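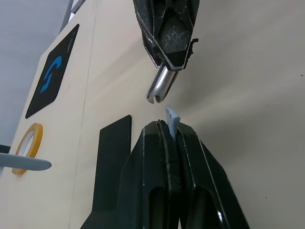 A small blue part held upright in the fingertips, as the wrist camera sees it.

June 16, 2023

Gredatton put out version 3 of Kemereo this morning, and I've had the release notes open next to my coffee ever since. If you haven't run into it, Kemereo is the planning software they write over in Whitlock for tabletop setups with two arms. I've been using the old version since last winter (mostly happily, with some swearing), so I was pretty excited to see what they'd fixed.

The big change is that both arms now get planned together. Before, the software worked out a path for one arm, froze it, and then made the other one find a way around. That was fine when the grippers stayed on their own sides, but bring them close together over the same part and you'd get those long pauses where the second arm just sat there thinking! The new planner treats the pair as one system, and it also counts whatever is being held as part of the arm holding it. So a bent bracket sticking out of the fingers finally gets a shape of its own, instead of the fat safety box we all learned to hate.
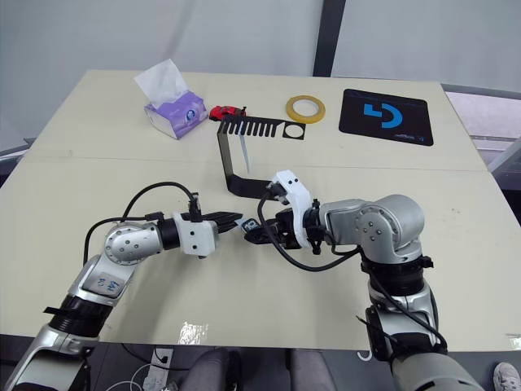 Software & Tools

The wrist cameras get some love too. Kemereo can now take a pose correction from the wrist view during the last bit of an approach, when the head camera tends to have an arm in the way. You pick how much you trust each view, and there's a slider for it in the setup panel. I left mine near the middle and haven't touched it.

Suden, the add-on that handles object masks, has been folded into the main install. Hooray, no more matching version numbers by hand! Gredatton says the update closes 18 bug reports, and I'm fairly sure two of those were mine. The one I cared about most was the replay tool losing its place whenever you scrubbed backward. I tried it at lunch on an old log from May and it kept up fine.

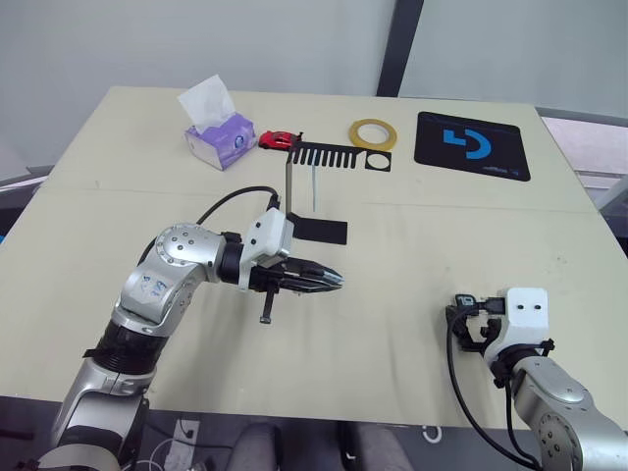
Toy car, tape roll and a black comb-shaped piece along the far half of the table, with both arms reaching in.

A few things to know before you hit update. Old scene files need converting, and the converter wants a clean folder to write into. Logs longer than 2000 steps get split into chunks, so if your scripts expect a single file you'll have to change them (I've got 11 to go through, ugh). Custom gripper models carry over, but check the finger offsets before you run anything at full speed.

The download is up now for anyone with a current license. Force control settings haven't changed in this one, and the notes don't give a date for the next release.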